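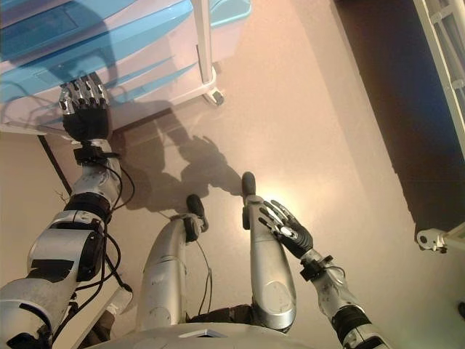
Ticket 152 – medicine cart, drawer sticks and won't shut all the way
Product: Makeck rolling cart, white with light blue trim
Opened by: Nanami Onishi
Status: waiting on customer

Hi again! So I tried what you told me and I have half good news. I pushed the cart off the dark strip on the floor like you said, locked the casters, and the drawer slides out nicely now. It used to stop 2 inches short every single time and I'd end up fishing for things with my fingertips (not fun with a headache).

Closing is still the problem. It goes in fine and then bumps against something at the back right. I figured it was the runner, but now I'm wondering about what we keep in there – it's just the little medicine boxes, plus one crinkly gold package that sits way at the back.
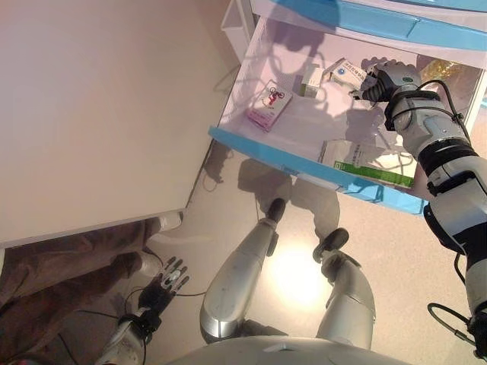
I moved the gold one up front last night and the drawer shut on the first try, then stuck again this morning after somebody put it back. Could a package really do that, or is the back panel bowed? Dunne in your support chat told me to order the replacement runner, part 86, but I'd rather not pay for it if I only need to rearrange my cold medicine!

Also, does the drawer lift straight out, or is there a clip on each side? The manual skips from page 1 to the warranty.

Thanks,
Nanami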